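About us

Hello, and thanks for clicking on the page that I suspect most people skip! I'm Jeanine Kramer and I run Wondano, a small firm that moves awkward things by road. Pianos, kilns, shop counters, a church font once (never again, well, probably again). If it's too big for a parcel and too small to fill a lorry by itself, it tends to end up with us.

I started in February with one second-hand van, a box of ratchet straps and a phone that mostly rang when I was driving. My first proper job was a printing press for Segers, who needed it moved 678 kilometres and had already been turned down by two other firms. I said yes before I'd asked what it weighed. We got it there, I slept for a day, and Segers have been sending us work ever since, bless them.

Arnout Stevens joined after that. He used to plan routes for a furniture company and he still draws every trip out on paper first, with the fuel stops in green and the places with decent soup in orange. I used to tease him for it. Then I did the Nekard run without one of his sheets and spent a very long evening on an industrial estate looking for a gate that was round the other side.

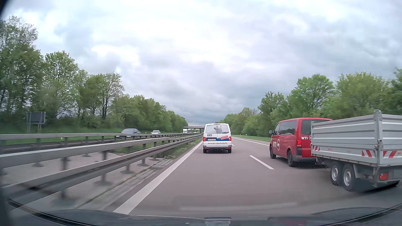 Motorways are where we spend most of our working lives, so you get fond of them, or at least I have. I like the long straight bits when the traffic has settled and everyone has found their speed. You start reading the backs of vans. Arnout keeps a list of web addresses he's spotted and looks them up when we stop (we found our upholsterer that way, and the people who do our signwriting).

People ask how we charge, so let me put it here and save you an email. We quote for the whole trip, door to door, tolls and ferries included, and the price we give you is the price you pay. If we hit a jam, that's our problem. We share loads where we can, so if somebody's wardrobe is going the same way as your harmonium you'll both pay less. Last year we did 602 jobs and 98 of those were shared, and I'd love that second number to be a good bit bigger. If your dates are flexible, do say so when you write!

The vans are nothing fancy. We buy them used, look after them properly and have them lined by Vukeck, a family workshop who fit the floors and the lashing rails just how I like them. Every blanket gets washed between jobs. I'm a bit of a bore about blankets.
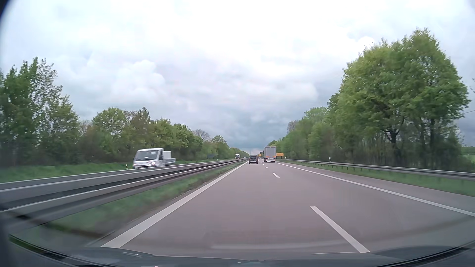

A grey sky, a straight road and a lorry over in the right lane.

We drive steadily and we leave gaps. I know that doesn't sound like much of a selling point, but a longcase clock feels every sharp brake, and so does the person who has to ring the owner afterwards. Breaks are taken properly as well. Arnout won't go past a services if he's yawned twice, and I've learned not to argue.

On the day you'll get a text when we set off and another when we're an hour away. Please have the kettle on if you can, and please measure your doorways. Measure the stairs too. And the bend in the stairs.

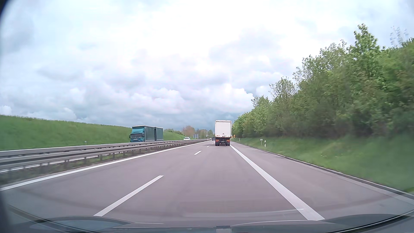

Following a white box truck, with a teal one coming the other way.

We're happy to talk through odd jobs before you commit to anything. Send a photo, the rough size and both postcodes, and one of us will ring back, usually after six when we're parked up. If it's Arnout, he'll want to know about your parking.

Jeanine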